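Curnell Neighbors Board > House and Yard > Water softener salesman, is any of this real?

8 posts in this thread

mudroom_pat
Had a guy at the door in the early evening doing "free water testing for the neighborhood." He put some drops in a glass of my tap water and it went cloudy, then put drops in a glass of his own water and it stayed clear. From there it was straight to the kitchen table with a binder. The unit is an Akley and he wants 2000 installed if I sign by the end of the month, otherwise the price goes up. He said our water is "in the danger range."

I have lived in this house a long time and the worst thing the water ever did to me was spot the shower door. Does anybody on the east side have one of these and can you tell me what it does for you besides use salt?

Uldis Raudsepp
The drops are a soap test or something that reacts with calcium. All it shows is that you have calcium, and you could have learned that by looking at your kettle. "Danger range" for hardness is sales talk. Hard water is a nuisance to pipes and heaters. It isn't poison.

Call the water office and ask for the hardness number in grains. They will read it to you over the phone. Then you can decide with a number in front of you and no binder.

kettle_and_crow
I'm going to disagree with the tone already. We put one in when we moved here and I would not go back. Towels are softer, I use way less detergent, my daughter's skin cleared up over the winter. We didn't buy from a door guy, we went through Ruiz-Ortega, and they were in and out before lunch. Yes you have to haul salt. So what, you haul dog food too.

Uldis Raudsepp
I believe you about the towels. The skin I would want to see more on. People change three things when they move (soap, heat, bedding) and then give the softener the credit. Did you change detergent at the same time?

kettle_and_crow
We did switch to the unscented one, yes. I still think it was the water.

benchvise
Long answer from somebody who has owned two.

The first one came with the house and I never thought about it until it quit. When it quit I figured I'd run without for a year and see if I missed it. I wrote things down because my wife said I'd just argue from memory otherwise, and she was right.

What I noticed without it: spots on glasses, soap not lathering much in the shower, and white crust on the faucet screens that I had to soak in vinegar every couple of months. The coffee maker needed it too.
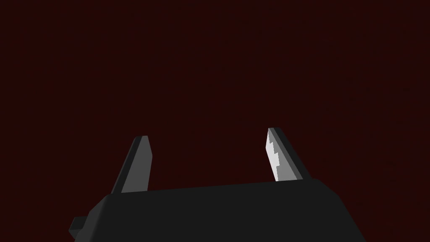 The water heater was the thing I was worried about, and when I drained it at the end of the year there was a layer of grit in the bottom, but it came out through the valve with some patience and a garden hose. Would it have been worse after five years? Probably. Would it have cost me 2000? I doubt it, not if I drained it every fall like you're supposed to and never do.

I did buy a second one in the end, smaller, on sale, and put it in myself. 617 for the unit plus fittings. So I'm not against them. I'm against the door price. For what it's worth the install was a bypass, a drain line, and an outlet, and if you can sweat a joint or use the push fittings you can do it in an afternoon. Check whether your outside faucets are on the same line first. Mine were, and I salted the tomatoes for half a summer before I worked it out.

mudroom_pat
Thank you, that is more use than the whole binder. I called the water office. She said 8 grains. The salesman wrote down something over double that on his sheet. So either my house has its own private water or somebody is rounding up.

Taner Duman
Eight is hard by the usual charts but nowhere near the top. Plenty of people live with it.

I'll push back on benchvise a little though. I do plumbing for a living and I replace heaters, and the ones I pull from unsoftened houses are heavier. I have to get a helper for some of them. Draining once a year is great advice that I have seen followed maybe twice. If you know you won't do it, count that in. And please don't do your own drain line if you aren't sure about the air gap. I've seen it hooked straight into the sewer pipe with no gap at all and that is how you get dirty water somewhere you don't want it.

Also, before you buy anything, read the finance sheet. My mother-in-law got one through a door company, I think it was Lornusov back then, and the "low monthly" added up to a lot more than the sticker. She'd signed for a service plan she didn't know about too. I asked them what the service was. It was a man coming to look at the salt.

benchvise
Fair on the air gap. I should have said it. Mine has one.

Not sold on the heavier heaters though. How old were they? If you're pulling a fifteen year old heater it's going to have stuff in it no matter what, and nobody calls you to come weigh the ones that are still working.

Taner Duman
All ages. I don't keep a chart. I'm telling you what my back says.

kettle_and_crow
So the plumber says they help and the guy who argued against them owns one. I feel like I'm winning this.

Uldis Raudsepp
You might be winning "softeners do something." The question was whether Pat should give 2000 to a man with a dropper.

mudroom_pat
Update. I phoned the salesman's office and read them the water office number. He came on the line and told me the city tests at the plant and it "picks up minerals on the way" to my house. Is that a thing?

Uldis Raudsepp
Not to the point of doubling, no. Ask him which minerals and from what. You can buy hardness strips at the hardware store and test your own tap. Do it at the kitchen, cold side, after running it a minute.

mudroom_pat
Bought the strips. Two different strips, same color both times, and it matches what the water office told me as near as I can read it. He also dropped the price to 1439 while I was still on the phone, without my asking. I don't know how a thing is worth 2000 at my table and 1439 on the telephone.

kettle_and_crow
OK that part is gross. I'd still get one, just from somebody else.

mudroom_pat
I'm going to drain the heater first and see what comes out. If it's bad I'll price the small one. Taner, do I turn the gas off or is the pilot setting enough?

Taner Duman
Pilot is enough for a flush. Shut the cold inlet, let it cool a good few hours, open a hot tap upstairs so it can breathe, then open the drain. Once it's empty, crack the cold back on in short bursts to stir up the bottom. Fill it completely before you turn the burner up again. If the drain valve is plastic go easy on it, they snap. Have a cap for the hose end handy in case it won't close all the way after.

mudroom_pat
It is plastic. Of course it is.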